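**Can a robot do chores yet?**

**tapwrench61** – 30 Apr 2020
I say we're close. Two arms working at one table, covers and all.
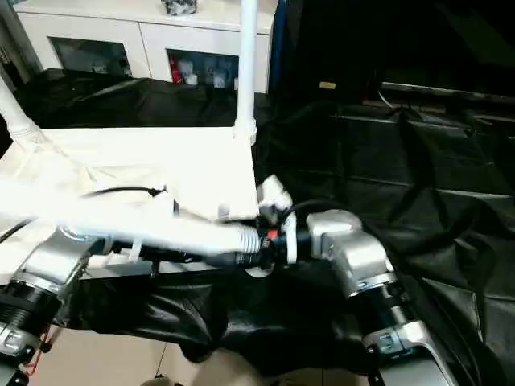

*Fabric sleeve on the left arm*

Close to what, though? 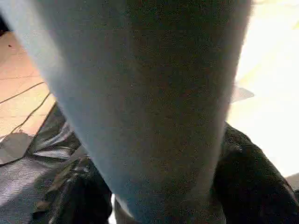
### Re: Can a robot do chores yet?

**Voscombe_Vi**
Nope, not buying it! My laundry beats any gripper. Grabbing cloth is one thing – folding it is another.

**tapwrench61**
Fine, but frames are easier, they're stiff. 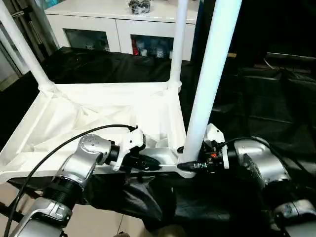 **nerport4**
Would you pay 3000 for one?

**Voscombe_Vi**
Maybe once it does socks.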